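Wihongi Mill open day

I have been baking with Wihongi flour for years, so when they opened the mill to visitors in June I booked two places within the hour and dragged Vilja Peltonen along (she needed very little dragging, there was cake).

You start upstairs with the grain. Iresha Mridha, the head miller, let us chew a few kernels of each variety - the spelt is sweeter than I expected and goes gummy like chewing gum after a minute. Then down a steep wooden stair to the stones, which make a low rumble you feel in your knees. The flour comes off slightly warm and smells of porridge and hay. I could have stayed there all afternoon!

The test kitchen was next. They bake a batch from every milling, 104 so far this year, and write the results up on cards pinned along the wall. We tried a rye and honey loaf, a plain white tin loaf and some buckwheat shortbread so crumbly that Vilja ate hers over her handbag. Iresha's tip for the shortbread is to rest the dough overnight and bake it for 20 minutes on the lowest shelf. I've done it twice since and she is right.

Tickets include a small bag of flour, and the shop has the bigger sacks. Wear flat shoes, and bring a jumper for the grain loft even in summer.

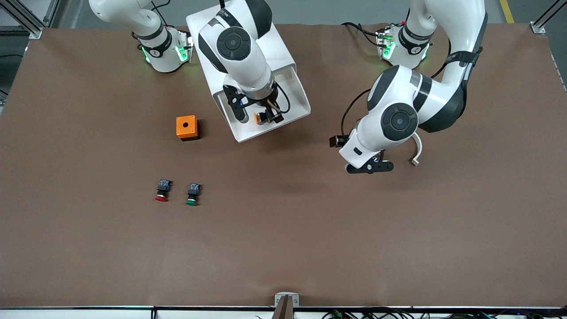
I came home with spelt, rye and far too much buckwheat, so expect a lot of biscuits on here over the next few weeks. The rye and honey loaf will be first, as soon as I get the crust right.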